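Dish Brush FAQ

Kindside Kitchen Notes, updated December 11, 2019

We get more mail about scrub brushes than about anything else on this site, and we love it! Léonie Bodin and Loïc Rolland have gone through the pile and answered the ones that keep coming back.

Why a brush and not a sponge?

Bristles rinse clean in a couple of seconds and a sponge hangs on to everything. A brush also gets down into the ridges of a grill pan and the corners of a roasting tin, and your fingers stay out of the hot water. We still keep a sponge for wine glasses.

Round head or long head?

Round, for most jobs! You can push it any direction and there's always an edge where you need it. Long heads are great for bottles and the spout of a teapot, and that's about where we stop using them.

Are metal handles slippery?

A little, with soapy hands. Léonie wraps a rubber band around hers, two turns, up near where her thumb goes. Loïc doesn't bother. A thin handle is easier to hook over a tap, though, and it dries fast.

Do white bristles stay white?

Not if you cook with turmeric or tomato, sorry. Soak the head in warm water with a spoonful of baking soda for around 36 minutes (Loïc once forgot his for that long and it came out beautifully, so now it's the rule) and most of the color lifts.

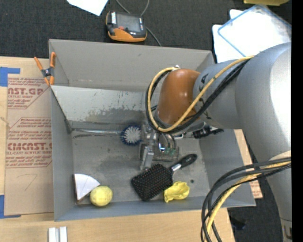

Tea stains take longer, and you may need a second soak the next day. Don't use boiling water, which can make the bristles splay out, and once they've splayed they never quite come back.

Can I use the same brush on the sink or a utility tub?

Please keep a separate one. Scuffed plastic holds grime in all those little scratches, and a stiff round brush is wonderful at getting it out, but you won't want it near your plates afterward. Old dish brushes make terrific tub brushes!

How should I store it?

Bristles down or sideways, somewhere air can get at it. Standing it head up in a cup lets water run down into the handle joint.

When do I replace it?

Ours last 3 or 4 months with daily washing up. If the bristles lean over flat when you press lightly, move it to tub duty. Léonie's next big swap is in March.

Can I send in a question?

Yes, please do! Use the contact form and put "brush" in the subject line so it reaches Loïc.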